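Week 6: Notes on the Voltthorpe visit

These notes cover the demonstration at the Voltthorpe workshop in Parnholm on 5th November. Read them before you write your report. If you missed the visit, use them together with the Flasow reading from September.

We were split into two groups. One group started upstairs with the safety talk while the other went to the teaching room, and we changed over after 30 minutes.

The teaching room is where people work with hand-held grippers. A person holds the tool and does a task by hand, and a camera on the tool records it from the gripper's point of view. The recordings are later used to train a robot arm. The operators took turns and answered questions between tasks.

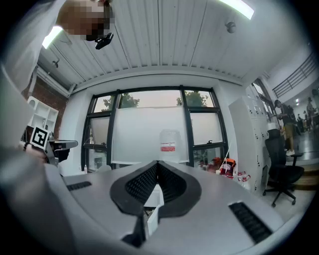 Fig. 1. View from a hand-held gripper, with a second one at left carrying a square black-and-white marker.

Points to note from the figure:
- The finger pads have a fine dotted texture for grip. Compare the smooth pads in the Cifuentes handout.
- The marker has a bold border and a blocky pattern. Software can use a marker of this type to work out where the tool is and how it is turned.
- The lens is very wide, so straight ceiling ribs fan out. We will correct for this in Lab 2.

Each group could try the tools. Most of us closed the fingers too early. The operators said new people need up to 32 practice runs before their recordings are kept.

For your report, describe one task you watched and say what the camera could not record about it. Two pages, single-spaced. Hand it in at the start of the next lab.

Course office, Parnholm | Back to top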